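Towel folding: corner detection fails on second layer
Forum: Perception and Planning

gfabbri
Release 4 of the Rosuvix planner selects the wrong corner on four of 11 folded towels. We request that the depth threshold be raised.

virkgate_support
The threshold should remain unchanged. The planner samples 400 grasp candidates, and the ranking step is the more likely source of error.

gfabbri
We respectfully disagree. The ranking is sound when the towel lies flat – the error appears only after the first fold.

rbaluyot
Please attach a wrist view.

gfabbri

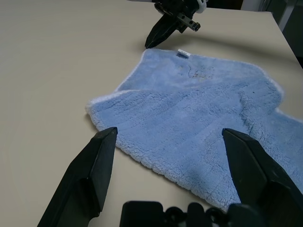

Kiltanton, March 6, 2021
The ridge between the two layers is read as an outer edge. The whitish border is distinct at the left fold, and we propose adding it to the edge score.

rbaluyot
Supported, subject to a test on towels without a border.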